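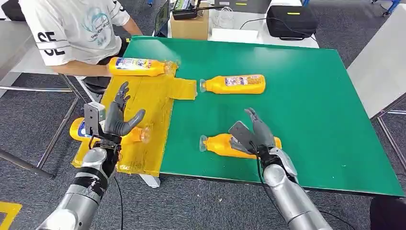 Automatiser les menues tâches : pour une évaluation plus exigeante

Rubrique : Travail et techniques › Tribunes

Rechercher sur le site OK

La question de savoir si les machines peuvent désormais prendre leur part des corvées domestiques et des petits travaux d'atelier revient avec insistance dans les instances où siège notre observatoire. Elle y est souvent posée en des termes trop larges. Plier, ranger, regrouper, emballer : ces verbes désignent des opérations que chacun accomplit sans y penser, et dont la difficulté réelle n'apparaît qu'au moment de les décrire à un tiers.

La présente tribune défend une position mesurée. Les robots à deux bras ont accompli des progrès que plus personne ne conteste sérieusement, mais les conditions dans lesquelles ces progrès sont constatés demeurent éloignées de celles d'une cuisine ou d'un poste de conditionnement. Il appartient aux organismes d'évaluation d'exiger que cet écart soit mesuré et publié.

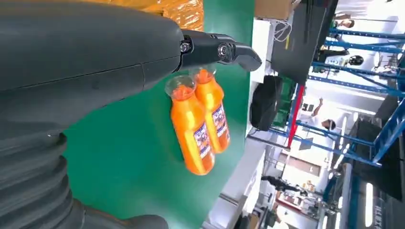 Le conditionnement manuel constitue à cet égard un bon terrain d'examen, car il combine des objets rigides et des matières souples. Les premiers posent des problèmes de prise que l'on sait traiter de mieux en mieux. Deux bouteilles orange tenues côte à côte, avec leur bouchon transparent et leur étiquette blanche et bleue, offrent une forme régulière et une surface connue ; le programme peut s'y préparer. Il en va autrement du film, du sachet ou de la housse, qui ne présentent jamais deux fois le même pli. Un opérateur expérimenté corrige son geste du bout des doigts, sans regarder. La machine doit voir, estimer, puis recommencer.

Au cours de l'année écoulée, l'observatoire a examiné 42 dossiers relatifs à des tâches de cette nature, transmis notamment par les sociétés Hovmont et Prokholm. Ces dossiers rassemblent 1 889 essais consignés, dont 662 seulement mentionnent les interventions humaines survenues en cours d'exécution. Pour les autres, le lecteur ignore si quelqu'un a redressé un objet, lissé une feuille ou remis une pièce à sa place. Or cette information est décisive. Une tâche menée à bien avec une aide discrète reste, pour l'employeur comme pour le ménage, une tâche qui mobilise une personne.
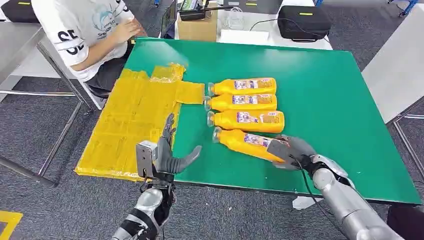

Selon Kenza Salem, cette exigence risque de pénaliser des équipes de bonne foi : l'apprentissage d'un geste suppose une présence humaine, et vouloir compter chaque intervention reviendrait à juger un apprenti sur sa première matinée. Elle ajoute que l'on n'a jamais demandé aux fabricants de lave-linge de soustraire du temps gagné celui que l'on passe à trier le linge.

L'objection mérite d'être entendue, et la comparaison avec l'apprenti est juste sur un point — nul ne songe à interdire l'assistance pendant la mise au point. Elle cesse de l'être dès lors que les résultats servent à justifier un achat ou une réorganisation des postes. Quant au lave-linge, le tri y est connu de l'acheteur avant la dépense. Nous demandons la même clarté pour les robots manipulateurs.

Deux mesures nous paraissent pouvoir être adoptées sans délai. La première consiste à joindre à tout résultat annoncé un relevé des interventions, si brèves soient-elles. La seconde consiste à répéter l'essai 300 fois en faisant varier la position de départ des objets et l'état de l'emballage, neuf ou déjà froissé.
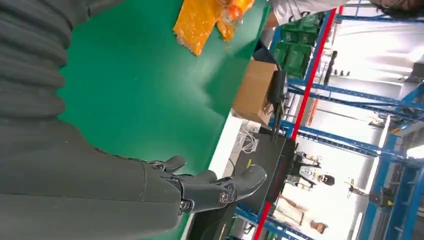
Un tel protocole a un coût, que les petites structures supporteraient mal si elles devaient l'assumer seules. Il serait donc raisonnable d'en mutualiser les moyens, sur le modèle du programme Doma, qui met à disposition un même plan de travail et un même lot d'objets à chacun de ses participants.

Reste la question de l'usage. Dans un atelier, on peut aménager le poste, fixer l'éclairage, imposer un ordre d'arrivée aux articles. Un logement ne s'y prête guère : les objets changent de place et les occupants n'ont pas vocation à se plier aux besoins d'un appareil. L'observatoire estime par conséquent que les premiers services utiles seront rendus à l'atelier, sur des séries courtes et sous surveillance, et que les annonces relatives au foyer devraient être accueillies avec réserve tant qu'elles ne seront pas accompagnées de relevés complets. Les contributions écrites sur ce sujet seront examinées lors de la séance d'août.

Loukia Alexiou

Contact | © Observatoire des techniques du geste, tous droits réservés | Haut de page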